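Course notes, unit 4: reading a workroom
Interiors and Everyday Spaces, July session

Welcome back! Last unit was all kitchens and hallways, and I promised you something less cozy. We're moving on to the workroom, my favorite kind of room to teach, and we begin where most people forget to look – up.

## 1. Start with the ceiling

Before you write a word about furniture, tip your head back. What is the ceiling made of, and which way do the lines run? White corrugated panels with white beams between them give a room a very different feel from smooth plaster. Then find the light. Fluorescent tubes spread it wide and flat, and you'll notice it on every pale surface underneath. Sketch the tubes first and the beams second. Your drawing will come together so much faster, I promise!
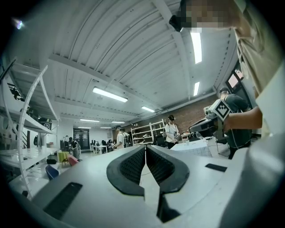
## 2. Shelves and tabletops

Now come down to hand height. Open metal shelving is a gift to anyone studying how a room gets used, with everything out on view. Note what sits high, what sits low, and what has simply been put down somewhere (a bag with straps, say, or a small round thing among the gray and white ones). Don't tidy it up in your sketch!

Tabletops deserve the same patience. Look for stains and marks, and draw them in. The Atberg reading has a lovely passage on worn surfaces, page 19, and Ó Dubhghaill's chapter on storage goes well with it.
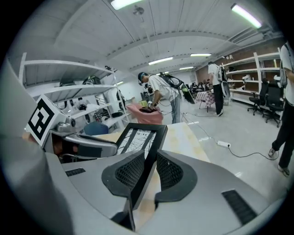

*Fig. 2. Pale tabletop with a printed sheet in a black frame, white metal shelves behind.*

## 3. Your turn

Pick a workroom you can visit twice, once in the morning and once after 4 p.m. Bring back:

- one ceiling sketch, lights included
- one shelf drawing, top to bottom
- a written page on a single tabletop, 790 words at most

Soft pencil is best for the shelves – the Sasta pads in the supply cupboard take it beautifully. Hand in through Jostuvico as usual. The sketches count for 80 points and the written page makes up the rest.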